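Carton and Container Recycling: Frequently Asked Questions
Kirport Household Recycling

Which households are covered?
Every home inside the Kirport town line, plus the Beltine Road apartments. If your building has more than 30 units, your manager arranges collection separately and the pickup days below may not apply to you.

When is my pickup?
Recycling goes out every other week, on the same day as your trash. Put the cart at the curb by 6 a.m. The trucks do not run a second pass, so a cart that goes out late will wait until the next round.

Can I recycle milk and juice cartons?
Yes. Both kinds are accepted, the ones from the refrigerator case and the shelf-stable ones used for broth and soy milk. Empty them, give them a quick rinse and put them in loose. Leave the plastic cap on. Straws go in the trash.

Should I flatten cartons?
Please don't. The sorting line at Praltosska separates flat items from containers, and a flattened carton often ends up with the paper. Cardboard boxes are different – those should be flattened and no longer than 3 feet on any side.

How clean is clean enough?
Empty and free of food. A little water left in the bottom is fine. Labels can stay on.

Can I bag my recycling?
No. Plastic bags wrap around the sorting equipment and the line has to be stopped to cut them out. If you collect indoors in a bag, tip it out into the cart and reuse the bag or throw it away.

What about paper cups and takeout boxes?
Paper cups are not accepted at this time. Clean, dry pizza boxes are. Greasy ones can go in the yard waste cart from April through November.
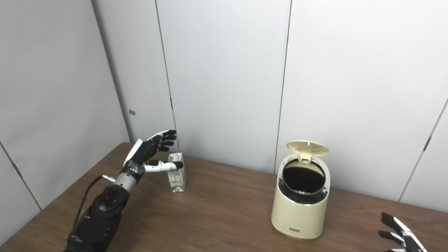

Do I have to use the town's cart outdoors?
Yes, at the curb. Indoors you can use any bin you like. The first cart is free and a second one costs $30 a year. Carts hold up to 100 pounds, and the driver will leave anything heavier.

My cart was not emptied. What now?
Look for a tag on the handle. It will say what the driver found, usually bags or food. Take out the problem item and set the cart out again on your next pickup day. If there is no tag, call the Public Works desk before noon the following day.

Where can I take extra material?
The drop-off yard on Rweyemamu Street is open every Sunday from 9 to 3. Bring proof of address. Electronics, paint and batteries are taken at the side gate – there is a fee for TVs.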